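Where Does Plastic Come From? 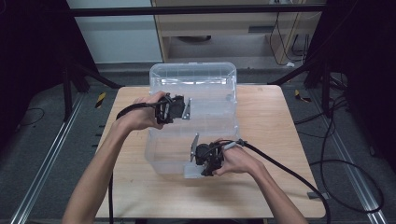

A clear plastic storage box with a lid that tips open.

Look through your kitchen or your school bag and you will find plastic. It is in pens, lunch boxes, toothbrushes, shoes and light switches. Some plastic is hard and some is soft. Some of it you can see through. So what is it made of, and how does it get its shape?

What is plastic made of?

Most plastic starts out as oil or natural gas. Oil and gas come from deep underground. They formed over millions of years from tiny plants and animals that lived in the sea, died, and were buried under mud and rock.

Oil comes out of the ground as a thick, dark liquid. It is a mixture of many different things. At a refinery, the oil is heated and separated into parts. Some parts become gasoline. Some become fuel for airplanes. A small share is used to make plastic.

Long, long chains

Everything around you is made of tiny pieces called molecules. They are much too small to see. In a plastic, the molecules are shaped like very long chains. Each chain is made of the same small pieces joined together again and again, like paper clips hooked end to end. One chain can have thousands of pieces in it.

The word for a chain like this is polymer. "Poly" comes from a Greek word that means "many."

People did not invent polymers. Cotton is a polymer, and so is the wool on a sheep. Your hair and fingernails are made of polymers too. Plastics are polymers that people make in factories.

How does a box get its shape?

New plastic often leaves the factory as pellets. A pellet is about the size of a grain of rice. The pellets are poured into big sacks and sent to other factories that make them into things.

Many boxes, lids, combs and toy bricks are made by injection molding. It works like this:

1. The pellets are heated until they melt.
2. A large screw pushes the melted plastic into a metal mold. The mold has an empty space inside, in the shape of the thing being made.
3. Cold water runs through pipes in the mold, and the plastic gets hard.
4. The mold opens and the new piece drops out.

For a small part, all four steps can take less than a minute.

Things made in a mold often have rounded corners. Melted plastic flows around a curve more easily than into a sharp corner, and a rounded corner is less likely to crack. Many boxes and lids also have ribs, which are thin raised lines. Ribs make a flat piece stiffer without using much more plastic.

Rozália Lengyel works at a molding factory in Sovdale that makes food tubs and storage boxes. "One of our molds weighs 300 kilograms," she says. "We need a crane to lift it. The lid that comes out of it weighs less than an apple."

Bottles are made in a different way. A hot tube of plastic is put inside a mold, and air is blown into it. The tube swells up like a balloon until it touches the sides.

Why can you see through some plastics?

Light can travel through some materials and not others. When light goes straight through, we say the material is transparent. Window glass is transparent. When some light gets through but things look cloudy, the material is translucent. Wax paper is translucent. When no light gets through, the material is opaque, like a brick.

In some plastics, the long chains are tangled up every which way, like cooked spaghetti. Light can pass through these without being scattered very much. In other plastics, parts of the chains line up in neat bundles. The bundles scatter the light, and the plastic looks milky.

To make colored plastic, a factory mixes color into the pellets before they melt. The color goes all the way through, so it does not chip off like paint.

Why is plastic a problem?

Plastic is light and strong, and water does not make it rot. Those are good things in a lunch box. They are bad things in a river. A wooden spoon left in the woods will slowly rot away. A plastic spoon will break into smaller and smaller bits, and the bits can last for hundreds of years.

Very small bits are called microplastics. They have been found in oceans, in soil and even in snow. Fish and birds can eat them by mistake.

Last April, students at Halliday School walked along the bank of the Hullari River and picked up litter. They sorted it and counted every piece. They found 2722 pieces in all. Of these, 1002 were plastic bottle caps.

Can plastic be used again?

Some kinds can be melted and molded again. They are called thermoplastics. Others stay hard once they have set, and heating them only makes them burn. The handle of a saucepan is often made from this second kind.

Many plastic things have a number from 1 to 7 inside a small triangle. The number tells you which kind of plastic it is. It does not always mean that your town can recycle it. Ask an adult to help you look up the rules where you live.

Using a thing many times also helps. A box that is kept for years takes the place of a lot of throwaway bags.

Try it: sink or float?

You will need a bowl of water, a plastic bottle cap and a piece cut from a clear drink bottle. Ask an adult to do the cutting, and watch out for sharp edges.

Push both pieces under the water and let go. Most bottle caps float. The piece of bottle should sink. They are made of two different plastics, and one is heavier for its size than the other. Recycling plants use tanks of water to separate plastics in the same way.

Words to know

Mold: a hollow form that gives melted plastic its shape
Pellet: a small grain of plastic, ready to be melted
Polymer: a very long chain of small pieces joined together
Refinery: a place where oil is separated into parts
Translucent: letting some light through, but cloudy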